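Carpet tiles lifting at the joints after floor box work – re-stick or replace?

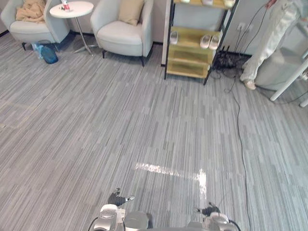

Cernidden, 23 May 2024

Posted by Lovisa Dahlgren in Floors and Finishes

I look after a two-storey office let to small firms. The ground floor has grey striped carpet tiles, rectangular, laid with the grain all running one way. The subfloor is a sand and cement screed, power-floated in places, with a raised access floor in one corner room only. The tiles were put down by the previous landlord and I have no paperwork beyond a delivery note which says "Ilta, mid grey mix" and gives a box total.

In March an electrician moved two floor boxes. To do this he lifted a strip of tiles between the old positions and the new ones, chased the screed, filled the chase and put the tiles back. Since then the joints along that strip have started to lift. The worst corner stands 3 mm proud. The rest of the room is flat.

What I have tried so far:

Pressing the corners down under a sheet of ply and some boxes of paper for a weekend. They stayed down for a few days, then came up again.

Double-sided tape under the worst corner. It held to the tile and let go of the floor.

The underside of the tiles is a black, slightly rubbery backing. On the undisturbed tiles the adhesive underneath is still tacky and the tile peels up with a steady pull. In the lifted strip the adhesive is grey and dusty and has no grab at all. The filler over the chase feels a little soft if I push a screwdriver into it.

Can I re-stick the same tiles, and with what? Or is it better to use the spare box in the plant room? I am also wondering whether the joints would show if I mixed new and old, as the stripe is quite directional and the old ones have had years of foot traffic.

The tenants can be out of the room for one evening, possibly two.

Imtiaz Selvanayagam

Your adhesive is a tackifier, also called pressure-sensitive or release adhesive. It never sets hard. It works until it is contaminated, and then it stops. Cement dust from chasing is the usual contaminant, and your description of a grey, dusty film fits. Tape fails for the same reason: it bonds to the dust and the dust is not bonded to anything.

The soft filler is a separate fault and should be dealt with first. Either it was mixed too wet or it was laid over loose material in the chase. If a screwdriver marks it easily, rake it out back to sound screed, vacuum the chase, prime it, and refill with a proper floor repair mortar. Check the data sheet for drying time before covering. Some rapid mortars can be covered the same evening, others want a day or more. Make sure you know where the cable or conduit is before raking anything out, and get the circuit isolated if there is any doubt.

Then, for the strip itself:

Lift the tiles one at a time and write a number and an arrow on the back of each in chalk or marker. The backing normally has a printed arrow as well, but do not rely on it if the original fitter ignored it.

Scrape off the dead adhesive with a wide floor scraper. You do not need a perfectly clean screed. You do need everything loose to be gone. Vacuum twice.

Clean the backs of the tiles with a damp cloth and let them dry face down.

Apply fresh tackifier with a foam roller, thin and even. Wait until it has gone from milky to clear. This is the step most people rush. If you lay into wet tackifier the tile can bond permanently and you will tear the backing next time somebody needs the floor box.

Lay the tiles back to their numbers and roll the area. A hand roller is enough for a strip.

As for the corner that is up by 3 mm, put it face up on a flat table after cleaning. If it lies flat, the tile is fine and the floor was the problem. If the corner still curls, the backing has taken a set and that tile should go. It is also worth checking that the tiles were not forced back into a gap slightly too small for them – a row that has been squeezed will tent at the joints however good the adhesive is.

On mixing old and new: I would avoid using the spares in the middle of the room. Take a sound tile from under a cupboard or a desk pedestal, use that for the visible repair, and put the new one in its place. A multi-tone stripe hides a shade difference fairly well, but it does not hide a tile laid with the grain turned.

mumia_floors

Just use spray adhesive. Did our whole stockroom with it and it's fine. Lift the corner, spray, stand on it for a minute.

Hellström

Please do not use spray contact adhesive near a floor box. It will hold, but the tile will not come up again in one piece, and many of the solvent types are not suitable for that sort of backing. Read the tin.

I agree with the longer reply apart from the drying time. On a power-floated patch the tackifier sits on the surface and takes longer to go clear than it does on open screed. We had a corridor where the porous end was ready in under an hour and the floated end took around 2. Test with a fingertip in several places. It should feel sticky and leave nothing on your skin.

Also check the rim of each floor box. If the frame has been set slightly high, the cut tiles against it will always look lifted, and the lid will catch. Most frames have levelling screws in the corners under the trim.

Lovisa Dahlgren

Thank you. I raked out a short length of the filler and it was powder underneath, so the electrician is coming back to redo the chase. The corner tile went flat on the table overnight. I have ordered tackifier and will do the strip in June when the tenants are away, which gives the mortar longer to dry. The frame on the new box nearest the door is indeed slightly high. I have not found the levelling screws yet.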